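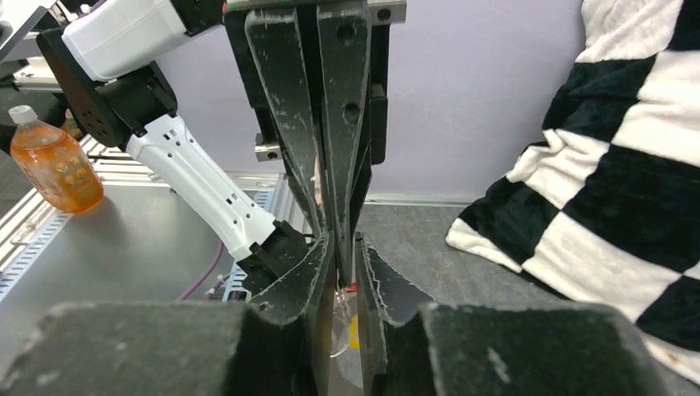 Someone at the Komcombe talk told me that small stuff is the whole problem, and that you can clear a table at night and find it full of bits by breakfast. I get it! Open with that, wait for the groans. Then the drink bottle: with the cap on it can stand at the side until last (my vote), because little clear plastic things vanish against a busy tabletop and you want to pick those up while you're still fresh.

Ask for hands: who has a junk drawer? Who has two?

Next, cloths. Slow down, I rushed this in December. 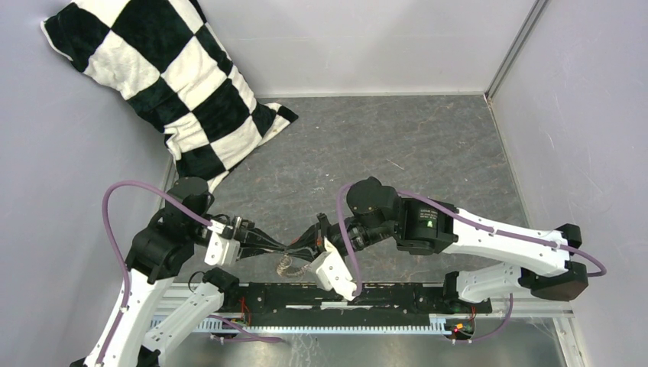

By your speaker at Temar Evenings, Buckley, 15/07/2022

OK, a cloth with big checks is a gift if you're bad at folding, like me. Line up the squares and you've got your fold. Fuzzy ones slump, so fold them in half and in half again, and leave it there. Mention the Gukent handout, 15 minutes a day, skip the part about baskets if we're running over.

Shiny things last. Metal on a gray speckled top catches the light from one side and hides from the other, so walk around the table (do the walk, people like the walk).
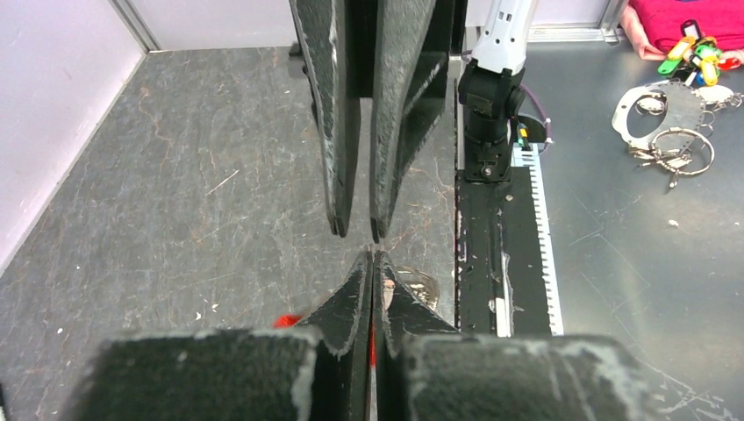 But what if the table is never really done, a woman in the second row wanted to know, and does it count if you just push it all to one end? I said yes, for one night. Take more questions, then coffee, and remember to give back the mic.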